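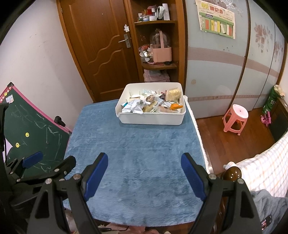 Snacks have been migrating out of my kitchen for months now, and in January I finally gave up fighting it. The pantry in the Utstead flat is four skinny shelves and a door that sticks, so every muesli bar ended up in a coat pocket or under a pillow anyway. So I tipped the lot into a white plastic tray, plonked it on the blue blanket and had a proper sort through (best seat in the house, that blanket, it's ridiculously plush). Foil wrappers, clear bags, a pastry I'd been saving... how does one person have this much?

Nayeli Lozano reckons the corner shelf by the door is the spot for it, but that'd mean shifting all my little bottles and jars, and the pink basket too. Not keen! I might try under the bed first, and eat the pastry while I think about it.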